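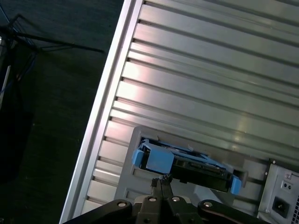
Blue drive caddy binds on the way out

ridgeback_24
Posted August 2025

Pulling drives from an old tower before it goes to recycling. Silver case, ridged metal panel, hard drives in light blue plastic caddies with a latch tab at each end. The one I'm on slides out partway, then sits at an angle and stops. Both tabs are squeezed in. I have 7 of these cases to get through and would like to keep the caddies whole. Is there a hidden screw?

tromel
No screw on the ones I've handled. The caddy has thin rails along the side, and if one end leads the other they wedge in the slot. Push it all the way back in, squeeze both tabs evenly, and pull straight. If you keep pulling while it's crooked, a rail clip will snap.

kokano_bench
Disagree on pushing it back in. If the data cable is still attached behind the drive, you can drive the connector into the board. Look into the gap behind the caddy first. Cables off, then move it.

tromel
Fair on the cables. I assumed they were already off. The wedge still has to be cleared by going back — forcing it forward is how I broke four in March.

miment
Is the power cord out of the supply? The inlet is in the corner of the case and easy to forget when the tower is lying down. Pull it before you put fingers in there.

ridgeback_24
Cord was out before I opened anything. The SATA cable was still on, so kokano_bench gets that one. Took it off, pushed the caddy back, squeezed both ends. Came out straight.

kokano_bench
Good. Keep the caddies with the cases if anyone might reuse them. Spares from Rungrueang ran six dollars each last time I ordered, and the tabs were stiffer than the originals.

miment
I'd toss them. A bare drive stacks better in a padded box.

tromel
Leave the drive in the caddy until it's wiped. The rails keep the circuit side off the bench.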